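Home | Guides | Spares | Contact

This site uses cookies to remember your basket. Accept | Settings

Brurinel Airing Rack: Set-up Guide
Section 4: Fixing the rack and hanging your first load
Last revised 04/03/2019

Welcome to the fun part! The frame is built, the cords are threaded, and by the end of this section you will have a proper ceiling rack that lifts a full wash up into the warm air. Set aside an afternoon and read all the steps once before you pick up a drill.

Before you start
Check that the Pliltach pulley set is complete: a single pulley, a double pulley, the wall cleat and the bag of screws. If you bought the longer rack, you will also have a Krajčí centre bracket, which goes up last.

CAUTION: Look for pipes and cables above the ceiling and behind the wall before drilling. If you are unsure, stop and ask an electrician.

1. Find the joists. Tap along the ceiling and listen for the duller sound, then confirm with a joist finder. Both pulleys must go into solid timber. Plasterboard alone will not hold them.

2. Mark the pulley positions. The pulleys sit 1071 mm apart, centre to centre. Measure it twice, and pencil a light line between the marks so you can see that it runs square to the wall.

3. Drill the pilot holes and screw in the pulleys. The double pulley goes on the side nearest the cleat. Do the last few turns by hand — it is easy to strip the thread with a power driver.

4. Fix the cleat to the wall at shoulder height, well out of reach of small children.

5. Run the cords through the pulleys and down to the cleat. Pull both together and watch the rack rise. If one end leads, let it down, shorten the slack cord at its knot and try again. It's very satisfying when it finally comes up level!

Note: New cord stretches a little in the first weeks. Ours settled nicely after one small adjustment, and yours should too.

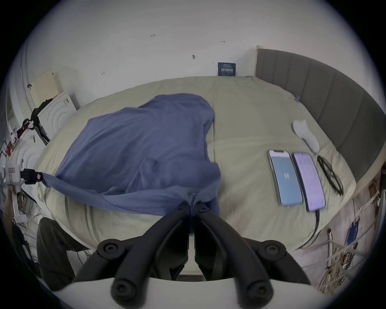
Can I hang wet bedding on the rack straight after fitting it?
Wait until the next day and begin with a light load such as shirts or tea towels, then check every screw before you move on to sheets and duvet covers.

Loading the rack
Lower it to chest height and tie off the cord before you let go. Put heavy things in the middle and lighter ones towards the ends, and keep both sides of the rack balanced. Sheets dry much faster folded once over two rails, with a gap for air between them. Pillowcases are happiest hung by the closed end, so the opening hangs down and the air gets inside.

CAUTION: Never load more than 11 kg, wet weight. Do not hang the rack over a hob or an open fire.

Raise the rack slowly, wind the cord round the cleat in a figure of eight and finish with a locking turn. Give it a gentle tug to check it.

Looking after it
Wipe the rails with a barely damp cloth when they get dusty. A little Werkach beeswax once a year keeps the timber smooth so that nothing snags; September is a good time, before the indoor drying season gets going. Let the wax harden overnight before you hang anything on it. Replace the cord at the first sign of fraying, and always change both lengths together.

Next: Section 5, Adding the centre bracket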